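April, bench notes, late morning

Second go at the walnut hull dye, and I'm much happier with this one! Luminița gave me the bag of hulls she'd been drying in the Priltari shed since last fall, so I put 500 g in the big enamel pot with rainwater and let it sit two nights before I even lit the burner. Kept it just under a simmer all morning. The smell is something else (Costel ate his lunch outside, didn't say a word about it). Strained it through the old pillowcase, which is now a very nice brown pillowcase.

Wool went in damp, 400 g of the Bomora two-ply, no mordant. Last time I used alum and the color came up yellower than I wanted, kind of a weak tea. Piret thinks that was our tap water and has nothing to do with the alum. Could be! I need to run both waters side by side before I argue with her again.

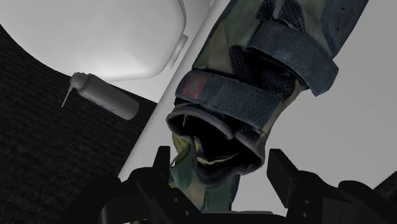

Anyway, the skeins cooled in the pot overnight and the color is deep, almost coffee, with a few paler spots where I tied the figure eights too tight. My fault, I was rushing. Retie looser next time, and use cotton, the acrylic ties are a pain to find in a dark bath.

Saved the leftover liquid in the tall jar for Tincuța, who wants to try it on linen. Still to do: iron afterbath on one small skein, light test on the south window, ask Nelu for more hulls.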